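Category: Workshop Lists > Turnholm-build > Arms and Motion

Re: [turnholm-build] two-arm bench, sim before steel

From: Nneka Ojo
To: turnholm-build
Date: 2021-02-10

Modupe Nwachukwu wrote:

> Before I cut the second base plate I'd like to know whether the arm
> spacing you gave me is final. The drawing says one thing and the
> scene file you pushed says another. I measured center to center in
> the scene and it does not match the plate.
>
> Also, three questions on the model itself:
>
> 1. Are the finger pads boxes or meshes now? With meshes my machine
> drops well under real time as soon as both grippers close.
>
> 2. What is the tool offset? I have two values in my notes and both
> are in your handwriting.
>
> 3. Does the wrist camera mount in the scene match the printed one?
> I have reprinted that part twice and would like to stop.
>
> I can cut as soon as I hear back. The plate stock is on the rack with
> my name on it, please leave it there.
>
> Modupe

Hold off on the plate. The scene file is right and the drawing is stale. I moved the right arm in the scene after the first reach test and did not carry the change back. The drawing in the repository is now marked superseded and I will put up a new one once the items below are closed.

What follows is long. The short version: spacing is from the scene file, pads are boxes, tool offset is 186 mm, camera mount still needs one change.

Spacing

The first layout had the arms as far apart as the bench allowed. Each arm could cover its own half, and the overlap in the middle was too thin to be of any use. With the wood box on the bench, one arm could get to the near side of the lid and the other could not get to it at all without running its elbow close to full extension. I don't want to work near full extension. The inverse kinematics gets touchy there and small target moves turn into large joint moves.

I brought the bases in until both tools could reach every point on the box top with the elbow still bent. The funnel is the other target. It is a difficult shape to approach from above, and the flared rim leaves less clearance for the palm than the drawing suggests, so I count a layout as good only if the fingers can get to it from the side as well.

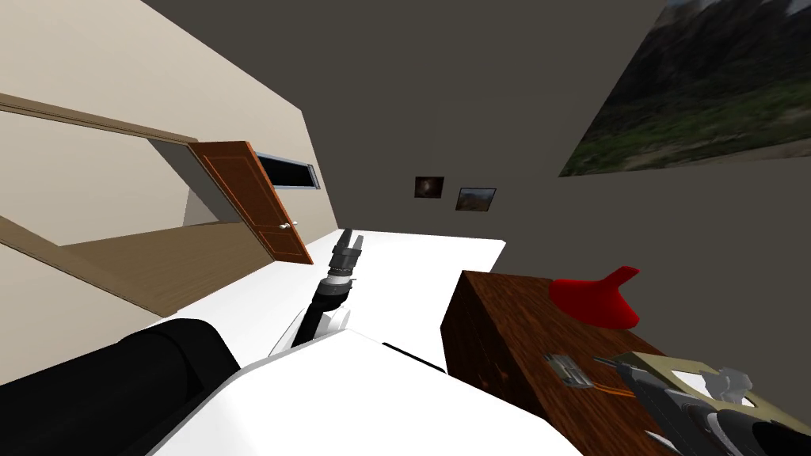 The cost of moving the bases in is that the upper arms can now touch. I ran the reach set again with collision turned on between the two arms, which had been off by default (my mistake, it was inherited from the single-arm file). A number of poses that passed before now fail, all of them with both elbows pointed inward. Flipping one elbow outward clears them. I have added a posture preference to the solver settings for the right arm and left the left arm alone. If you pull the new settings, delete your cached solutions first or you will get the old elbows.

Pads and contact

Pads are boxes. The finger meshes are still there for rendering, with collision switched off. Each finger carries one box for the flat of the plate and a smaller one at the tip. Nothing else on the gripper collides except the housing, and that is one box as well.

I know the housing box is generous. It covers the chamfered corners, which means the sim will report contact slightly before the real part would touch. I would like to leave that. A false alarm in the model costs a replan, and a missed one costs a printed housing and an evening.

Step size is 2 ms. I tried longer steps and the pads began to sink into the funnel wall on close, then spring back out. Shorter steps fixed nothing that I could measure. With boxes and this step the full bench runs faster than real time on my desktop with rendering off. With rendering on it depends on how many camera views you have open. Close the ones you are not using.

One thing to watch is friction. The scene ships with a single friction value for everything, taken from the Jiseo sample bench. It is too high for bare printed fingers on anything glossy. I have split it so that the pads have their own entry. The number in there now is a guess, pending a pull test with the spring scale. If you have time to do that test before I get to it, use the finger set in the blue bin and write down whether the rubber strips were on.

Tool offset

The two values in your notes are both correct for different things. The shorter one is flange to the face of the housing. The longer one, 186 mm, is flange to fingertip with the fingers open. The sim wants the second. The Hadance controller board wants the first, and adds finger length on its own from its configuration. If you give it the second it will add the fingers twice and stop short of the target by a finger length, every time, with great repeatability. I spent most of an evening on that in January with the single arm and blamed the encoder.

I have renamed both entries in the settings file. They are now flange_to_housing and flange_to_tip. There is no longer anything called tool_length. If a script of yours breaks on that name, it should.

Please also check the axis. The exported gripper model points its fingers along plus Z. The older one pointed along plus X, and there is a fixed rotation in the loader to compensate. I have taken the rotation out. Loading the old model with the new loader gives you a gripper bent ninety degrees at the wrist, easy to spot. Loading the new model with the old loader gives the same thing in the other direction.

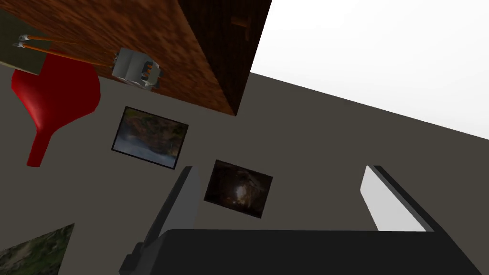

Camera mount

The mount in the scene does not match the print. The lens position is right to within what I can measure with calipers. The pitch is not. In the model I set the camera back behind the palm and pitched it so both fingers stay in view when open. The printed part is from the revision before that and looks further down.

There are two ways to fix it. One is to put the printed pitch into the scene and accept losing part of the fingers. The other is to reprint. I know you want to stop reprinting. I would still reprint, for this reason: anything tuned against the modeled view, including the open/closed check, reads the gap between the two fingers directly. Lose one fingertip and the check has to be rewritten around motor position, and the motor position on these grippers is only as good as the belt tension.

If you do reprint, two requests. Use the slotted holes and not the round ones, so that the last few degrees can be taken up by hand. And print it on its side, as the layer lines on the last one ran straight across the neck.

Camera rate is 30 frames per second in the scene, same as the hardware. The gripper loop runs at 60 Hz, so the camera check sees every second update. That is fine for open/closed. It isn't fast enough to catch a slip, and I would prefer we did not try to make it do that – the load reading from the driver is the right place.
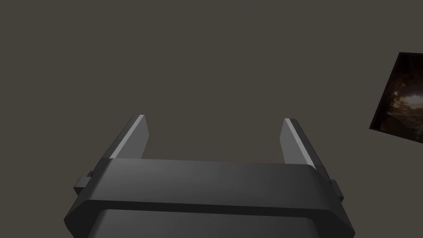 The open/closed check needs a plain reference before it is tried with anything in the jaws. I have been stepping the gripper from open to closed in free space, away from the bench, and logging commanded gap against seen gap. The two agree well over the wide half of the travel. Near closed they drift apart. My suspicion is the edge finder, which wants two separate light edges and gets confused once the fingers are nearly touching. A threshold on commanded gap would hide it. I'd sooner fix the edge finder and will have a go this week.

Rails

Separate matter. The Åberg rails for the finger slides came, and one has a tight spot near one end. It may loosen with running. I have put it on the left gripper with the tight spot on the side the finger doesn't reach in normal use. If we ever change to wider travel this will come back, so it is written in the log under the gripper serial.

To do, in order:

- New base plate drawing from the scene spacing (me)
- Pull test for pad friction (whoever gets there)
- Reprint of camera mount, slotted version (Modupe, if willing)
- Edge finder near closed (me)
- Second base plate, only after the first item is done (Modupe)

The power supply can wait. Both arms run from the bench unit at low speed, which is all we need for the first week. Your stock is still on the rack.

Nneka

-- 
turnholm-build list
Reply to the list, trim your quotes, plain text please

Comments (4)

modupe_n: Got it, no cutting. I will reprint. Do you want the slots vertical or following the arc of the pitch?

nneka.ojo: Arc. Straight slots will bind on the second screw.

pkt_bench: What happens to the posture preference if you start the right arm from a bad elbow? Mine stays inward until I home it.

nneka.ojo: Same on my side. The preference only picks between solutions, it does not force a flip. Home first. I'll put that in the readme.

Related in this list

Single arm: encoder fault that was not an encoder fault
Hadance board, configuration entries and what they mean
Finger slides, rail choice and preload
Scene loader: removing the fixed rotation
Belt tension by ear, notes and readings
Bench power for two arms, first estimate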